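Category: Facilities and Procurement

Hand-held gripper purchase approved for household program

Griva has approved the purchase of 63 hand-held grippers for its household data program. The order was placed with Endari in November, following a trial of units from two suppliers. Fistex also submitted a bid, but its delivery schedule did not meet program needs.
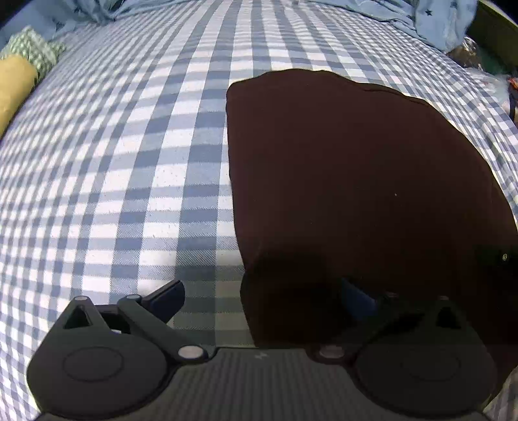

The budget includes 1,000 replacement finger pads, to be held in the Kandpal storeroom and issued on request. Each site may keep five spare pads on hand. Orders above that number require the approval of the site manager.

Sites that expect to add bedding or laundry tasks next year should submit their equipment requests with the regular budget forms. Repair costs will continue to be charged to the central account.

Posted 2019-12-13 | 2 comments | 5 shares

Contact the Griva Purchasing Office | Back to top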